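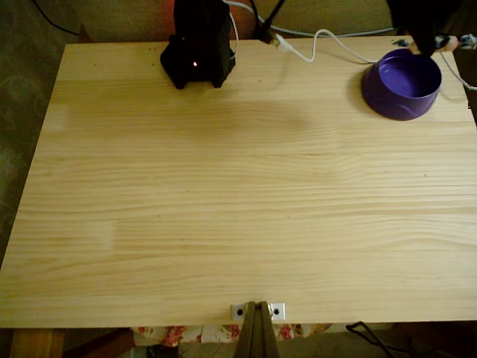

Photo: Taner Özkan / Tirno

Sabine Fuchs maintains Tirno, a motion planner for small tabletop arms. She wrote the first version in Plovidthorpe in February and now shares the work with Nevzat Çınar, who looks after perception. Version 4 is due next.

The planner itself is 2183 lines, she said, and she would like it to be shorter. "Most of what I do is take things out. We had three ways to describe a grasp. Now there is one, and the old ones get converted when the file loads."

Her main worry is timing. The camera process and the arm process keep separate clocks, and for a long while Tirno trusted both of them.

"Nevzat went through 1382 logged runs and found 61 where the arm was acting on an old picture of the table," Fuchs said. "The plan was fine. It was a plan for where the bowl used to be."
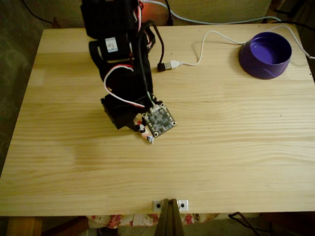 "So now every plan carries the time stamp of the image it came from," she said. "If the stamp is too old when the first joint command goes out, the planner drops it and asks again. You lose a little time. I can live with that."

Çınar wanted to go further and replan during the motion. Fuchs has left that on a branch. She said the servo bus gets crowded when joint readings and new targets are sent together, and she hasn't found a queue size she likes.

Asked about cables, she said Tirno treats them as flat and ignores them unless the user draws a keep-out zone by hand. "It's crude. Ferhat Ağca sent us a patch that finds them in the depth image. I still have to review it."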